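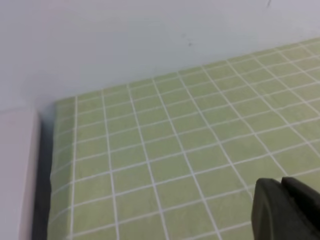
The view from the wrist camera, with the black gripper over the green grid cover on our test table.

Trakeo's new gripper is finally on an arm I can get my hands on, and I've spent most of this week comparing it with the one from Nogueira that we've been using since May. The short version for people who only want the news: the Trakeo gripper went on sale Friday, 5th September, it bolts straight onto the Toren arm without an adapter plate, and I like it more than I expected to. Long version follows (you knew there'd be one).

First, the setup. Both grippers ran on the same Toren arm, with the same controller and the same little wrist camera. I put the grid cover down on the table months ago and it has been the best cheap upgrade in the whole room. When the camera looks across it at a low angle the squares bunch up toward the wall, and you can tell right away if somebody bumped the mount, because the lines lean differently than they did in yesterday's pictures. I check that every morning now, before coffee if I'm being good.

I ran 300 picks with each gripper. Foam blocks, bottle caps, a bag of wooden beads, and those awful slippery pens that came free with something. The Trakeo got 248 of them cleanly on the first try. The Nogueira came in 32 behind that, and almost all of the gap was the pens! On foam blocks I couldn't tell the two apart, and on the beads the Nogueira was a hair better, I think because its fingertips are narrower and can get down between two beads that are touching.

Speed is pretty much a wash. The Trakeo closes faster on paper but the controller waits for a settle signal at the end of the stroke, and by the time that comes back you've lost whatever you gained. There's a setting for it. I left it alone for this round so both grippers were on their defaults, and I'll go back and play with it later.

Now the camera, which is where I got grumpy. With the camera on the wrist, the gripper always takes up one corner of the picture, and how big a corner depends on the fingers. A few of you wrote in last time asking if you can just tilt the camera away from them. You can, and I did, and then you're looking at a lot of wall. My compromise is to leave the fingertips down in the lower right and give the rest to the table. The software that came with the Toren wanted the fingers dead center for its calibration routine and complained three times before I found the checkbox that shuts it up. It's under Tools, then Mounting, then a page labeled "Other," if you're hunting for it.

I also gave the Funum controller a quick spin, mainly because the box had been sitting on my shelf making me feel guilty. It talked to the Trakeo right out of the package. It would not talk to the Nogueira at all until I rolled the firmware back one version, and even then I lost the force readings. Funum's support desk wrote back the same afternoon and said a fix is coming with the next update, no date given. So if you own that particular pair, hold off for a bit.

Things I haven't tried yet: anything heavy, anything wet, and anything that runs overnight. The finger pads on the Trakeo are the kind you swap out with two screws, and I want to see how worn they look after over a month of normal use before I tell anyone to buy a second set. Mine still look new, but a week is a week.

Next up is the same batch of picks with the camera moved to a fixed stand, both grippers again, same pens. If you've got an object you want thrown into the pile, send it my way through the contact page and please make it smaller than a coffee mug.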